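My washing machine wants to be my friend. It plays a small tune when it finishes, and if I don't come at once it plays it again. The old one, a Clarkel that lasted 19 years, finished with a clunk. I knew where I stood with the clunk.

I bring this up after a winter of being asked to make accounts. The Flekora kettle needed one before it would remember how hot I like my water, a figure I could have told it was boiling. The bathroom scales wanted my date of birth. The bus company has an app, and in February the app informed me that my bus was on its way while I stood at the Skarkudside stop and watched it go the other way.
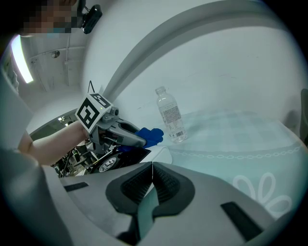 The author writes a column on household matters and owns 2 kettles

There used to be a thing called the instruction booklet. It came in eleven languages and you put it in a drawer. When something went wrong you took it out, learned that you should consult a qualified person, and put it back. As a system it had faults, but it never asked me to rate it.

Now the booklet lives on a website, and the website would like a word about cookies first. I once agreed to share my details with 906 partners in order to find out how to descale a spout. I have been married less formally than that.

My daughter tells me I am being difficult and that all of this saves time. Perhaps it does, for somebody. I spent most of an evening resetting the password for Veloso, the firm that sold us our doorbell, and during that evening two people knocked on the door quite successfully.

I am not against new things. I like the torch on my telephone and I am devoted to the electric blanket. What I would like is for an object to be sold to me and then leave me alone, as a bucket does. The bucket has had no updates. It cost very little, it lives under the sink, and it has almost 4,000 fewer settings than the oven.

The oven, by the way, has had the wrong time on it since the clocks changed. I know there is a way to fix it. You hold down two buttons, or possibly one of them twice, and it asks whether you would like to connect.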